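Piker floor pump, four months in

Posted 30 June 2018 by Edith Apaza

Quick one, I have a train to catch. Bought the Piker in the spring after my old pump died on me the night before the Zurkengate ride. Use it for two bikes, the road bike and the heavy commuter with the rack.

Good stuff first. It's fast. Road tire from flat to 100 psi in 47 strokes, yes I counted, and my arms weren't shaking after. Base is wide, doesn't tip. Handle is long enough for both hands even in winter gloves. Hose reaches the valve with the bike up on the stand, which the old one never did.

Gauge is ok. Easy to read standing up, but it reads a little high next to Huệ Phan's digital one. Not enough to matter for commuting. If your fussy about pressure get a separate gauge. 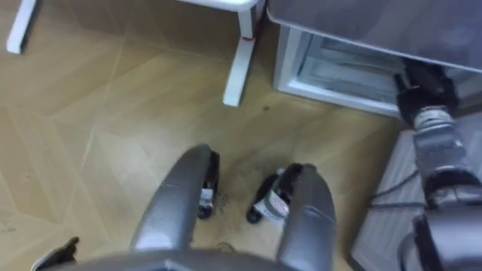 The floor at home, by the white table legs.

Now the head. Dual head, lever lock, and the lever is STIFF. First week I bent a valve core getting it off. It loosened up some but I still brace the wheel with my knee. Tài Bạch has the same pump and swapped the head for a Poston one, says it's much better. Haven't tried it, might in October when I do the winter tires.

Also the hose clip is junk. Snapped in week two. I use a rubber band now — works fine.

Shop said they'd send a new clip. Still waiting on that, will update if it ever shows up.

Would I buy it again? Probably, at the sale price. Full price, I'd look at the Đặng first, simpler head and teh same kind of gauge.

Comments are open, tell me what you ride with.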